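Mimik Hand Unit, Set-up Guide
Section 4: Localization check and choice of first chores

Revision of 20 August 2019. Replaces the March issue.

4.1 Purpose

The Mimik hand unit records how a person performs a manual task so that a Godix arm can be trained to repeat it. A recording is only usable if the position of the hand unit in the room is known throughout. This section covers the check of that position and gives guidance on which chores are worth recording at the present state of the software.

Complete Section 3 (charging, pairing, firmware) before you start.

4.2 Preparing the room

1. Turn on the lighting you intend to use during recording. Do not change it between the check and the first session.

2. Move loose cables out of the walking path or tape them to the floor.

CAUTION: Trip hazard. The operator's attention is on the hand unit. Power strips must not be left where the operator walks.

3. Close blinds on any window that receives direct sun. Diffuse daylight is acceptable.

4. Ask other people in the room to stay out of the work area until step 8 is complete.

Note: Furniture does not need to be cleared. Shelves, desks and brick or patterned walls give the tracker more to work with than bare surfaces do.

4.3 Marker check

5. Start Flimeris on the host computer and open Setup > Localization. Wait until the status field reads READY.

6. Hold the marker cube by its edges so that at least one printed face is fully uncovered. Fingers over the black border will cause the face to be rejected.

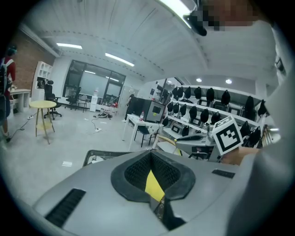
7. Turn the cube slowly until each printed face has been registered. Flimeris lists the faces as they are accepted. If a face is missing after two full turns, wipe it with a dry cloth and repeat.

8. Read the residual value. A value of 247 or lower is a pass. From 248 to 298, repeat steps 6 and 7 once and accept the second result if it is no higher than the first. Above 298, stop and see 4.5.

9. Save the result. The check is valid for 600 minutes or until the hand unit is powered off, whichever comes first.

4.4 Choosing the first chores

The trained arm does not perform housework or bench work in general. It performs the tasks it was shown, in conditions close to those in the recordings. Plan accordingly.

Suitable for a first project:
Moving rigid items from a table to a shelf compartment.
Placing bottles upright in a crate.
Returning hand tools to marked positions.
Pushing in light chairs on a hard floor.

Possible, with a high rate of failed attempts:
Sorting mixed small parts by type.
Wiping a flat surface. Coverage is uneven and the arm cannot judge whether the surface is clean.
Coiling cable. Short, stiff cable only.

Not supported in this release:
Folding clothes or bed linen.
Any task with knives, heat or open liquids.
Any task in which an object is handed to or taken from a person.

WARNING: Do not run a trained task unattended. The Godix arm has no means of recognizing that a task has gone wrong. An operator must remain within reach of the stop button at all times.

Note: A task that a person finds trivial may still be out of reach. Strömberg field engineers recommend timing the chore by hand first. If the arm needs more than ten times as long, the chore is usually not worth automating with the current hardware.

4.5 Fault table

Status stays at WAITING
Host and hand unit are on different networks. Repeat pairing (Section 3).

Face rejected repeatedly
Print is scratched or glossy under the lighting. Tilt the cube away from the nearest lamp. Replace the cube if the print is damaged.

Residual above 298
Check the lens cover for fingerprints. Check that the finger pieces are fully seated. If the value does not fall, run the factory calibration in Section 7.

Check passes, but the position drifts during recording
Large objects were moved after the check. Return to step 5.

Continue with Section 5, Recording a task.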